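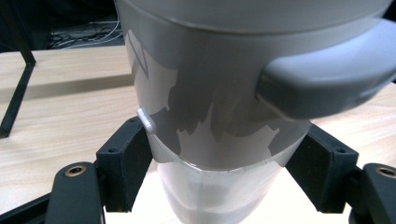
Monday, late afternoon

Finally got to the jug set on the hand-held gripper. Plan was 100 demos, same pick-and-place as the Usard runs, and I'm happy with how most of it went! The open question is still the one Precious Botha raised in February: does the policy care where on the body we grab, or does it only care that the handle ends up on the same side every time?

So I split it. First batch, handle always to the right, pads on the sides near where the opaque part meets the clear part. Second batch, handle wherever it landed (I spun the thing with my eyes shut, very scientific). Trained on each separately, same settings as the Wesmont baseline, 25 rollouts apiece on the bench arm.

Fixed handle did great until I turned the jug about 30 degrees, and then it kept going for the spot where the handle used to be -- same failure we had with Chidiac's mugs. The mixed batch was slower and sort of dithered on approach, but it coped with the turns way better. I'd take the dithering.

Things to sort out:

Glare. The glossy plastic throws patches all over the wrist view, and I suspect the policy is reading some of them as edges. Going to redo a small batch with the blinds down and compare.

Pad height. I drifted lower as I got tired, you can see it in the logged poses. Put a bit of tape on the bench as a reminder? Tape on me?

Closing width is noisy on the last few demos -- check the encoder before blaming the filter again.

Precious, if you get in before me, please don't overwrite the Morkdale checkpoint, I still need it for the side-by-side.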